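Brelmont Two-Arm Bench Kit
Section 4: Recording a task by remote control

This section covers recording demonstrations with the Kamolrat leader arms. Before you start, both follower arms must be bolted down, calibrated (Section 3) and connected to the Hullar control box. If you plan to teach the arm by pushing it through the motion with your hands, go to the end of this section first, as some of the settings are different.

4.1 Before you power on

1. Clear the reach of both follower arms of anything that isn't part of the task. Tools, phones and drinks are the usual offenders.

2. Check that the emergency stop is within reach of the operator's seat. The operator will have both hands on the leader arms, so a second person should sit near the stop during the first few sessions.

3. Route the wrist camera cables along the back of each arm and fasten them with the clips supplied. Leave enough slack at the wrist for a full turn in each direction.

4. Wipe the wrist camera lenses with a dry cloth.

5. Put the leader arms in the rest cradles. Do not power on with a leader arm hanging loose.

CAUTION: The follower arms move to match the leader arms as soon as following is turned on. If the two are in very different poses, the follower may move quickly. Likano limits the speed of this first move, but keep your hands and face away from the table until it has finished.

4.2 Connecting the leader arms

1. Turn on the Hullar control box and wait until the status light is steady.

2. Open Likano on the recording computer and choose Devices, then Add leader.

3. Enter the address printed on the underside of the control box. The port is 1159 and can't be changed.

4. Squeeze the left leader trigger when asked, then the right. The matching gripper icon should close on the screen. If the wrong icon closes, choose Swap sides. Do not swap the cables instead; the calibration stays with the port and will be applied to the wrong arm.

5. Lift both leader arms out of their cradles and hold them in a relaxed pose similar to the one the followers are in.

6. Press the left foot pedal to turn on following. Press it again to turn it off. The followers hold their position when following is off.

Note: If the pedal does nothing, check that the Likano window is in front. Pedal presses are ignored while another program has the keyboard.

4.3 Setting up the cameras

All cameras record at 30 frames per second. Slower rates can be selected in the menu, but the supplied training settings expect the default and recordings made at other rates will be rejected on import.

1. Choose Cameras, then Preview all.

2. Move each gripper to a working height above the table and open and close it. Both fingertips should be visible in that arm's wrist view when the gripper is closed. If they aren't, loosen the camera bracket, tilt it and tighten it again.

3. Lock the exposure. With automatic exposure on, the picture will get brighter and darker as the gripper passes over light and dark objects.

4. Hold a gripper at the height where you expect to grasp and check that the edges of the fingers are sharp. Some blur on an arm or object that is moving fast is normal. If the fingertips themselves are soft while the arm is still, adjust the focus ring.

5. Save the camera layout. Likano writes it into every recording made after this point.

The other arm may come into a wrist view while you work, particularly when both arms are used on one container. You don't need to keep it out.

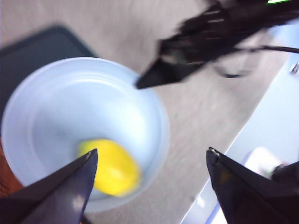
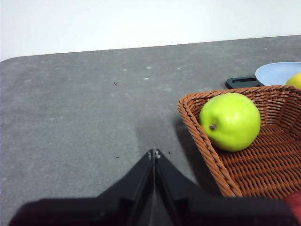 Once the layout is saved, leave the brackets alone until the whole set has been recorded. If one gets knocked, run Preview all again and compare it with the saved layout. Use the Overlay button for this. A small shift can be corrected by hand. If the old and new views can't be brought into line, close the current set and begin a new one.

4.4 Recording a demonstration

A demonstration is a single run of the task from the start pose to the end pose. For example, "pick up the pear and put it in the bowl" is one demonstration. Putting away everything on the table is better recorded as several.

1. Choose New set and type the task in plain words. Use the same wording every time. Likano treats "put the pear in the bowl" and "place pear in bowl" as separate tasks.

2. Place the objects. Change their positions a little between demonstrations, and keep them inside the area that both the overhead camera and the arms can reach.

3. Bring both arms to the start pose. The Ready marker turns green.

4. Press the right foot pedal to begin recording. Wait for the tone.

5. Do the task at a steady pace. Move in toward the object, close the gripper, lift, move across, lower and release. Pause very briefly before closing and before releasing so that the change shows clearly in the data.

6. Return to the start pose and press the right pedal again to stop.

7. Choose Keep, Discard or Mark for review. A recording that you neither keep nor discard is stored with the marked ones.

CAUTION: Do not reach in to straighten an object while following is on. Turn it off with the left pedal, wait for the arms to hold, then move the object.

Note: Squeeze the trigger only as far as you need. The gripper force follows the trigger, and a full squeeze on a thin plastic cup or soft fruit can crush or mark it. The force limit is under Devices, Gripper. Start at level 2 for anything that bends in your fingers.

If you miss a grasp, back off a short way and try again within the same recording. A missed grasp followed by a clean recovery is useful and should be kept. Discard the run if an object leaves the table, if the arms hit each other, or if you stopped partway to talk to someone.

When using two arms, let one hold still while the other does the fine part of the work. It is tiring at first to keep an idle arm steady. Resting your elbow on the bench helps, and Likano also lets you freeze one follower by holding its thumb button.

4.5 Checking the set

Check the first few recordings before making more. Play them back at full speed, then step through the moments where the gripper closes.

Look for the following:

The grasp can be seen in at least one wrist view.
The trigger trace rises and falls at the right moments.
There are no gaps in the camera timeline. A gap shows as a red bar.
The task wording matches the rest of the set.

Long waits at the beginning or end can be trimmed with the two handles under the timeline. Do not trim out the middle of a recording.

If you see red bars on more than one camera, the recording drive is probably too slow or too full. A set can hold up to 9 hours of recordings. Start a new set before you reach that length, as Likano won't split one for you.

4.6 Teaching by hand

In hand-guided mode the follower motors go slack enough for you to push the arm through the task yourself. Use it for short, slow moves such as setting the start pose or showing an approach angle.

1. Turn off following and put the leader arms back in their cradles.

2. Support the follower arm with one hand below the elbow joint.

3. Choose Devices, Follower, Hand guide, and confirm.

4. Move the arm by the grip points marked on the forearm. Never push on the fingers or the camera bracket.

5. Press the right foot pedal to store each pose.

6. Choose Hold before letting go of the arm.

CAUTION: The arm will sag under its own weight if you release it in this mode. Keep the space under it clear.

Your hands will show up in the overhead camera during hand guiding. Save these recordings in a separate set from the ones made with the leader arms. To move poses from one to the other, use Export poses, described in Section 5.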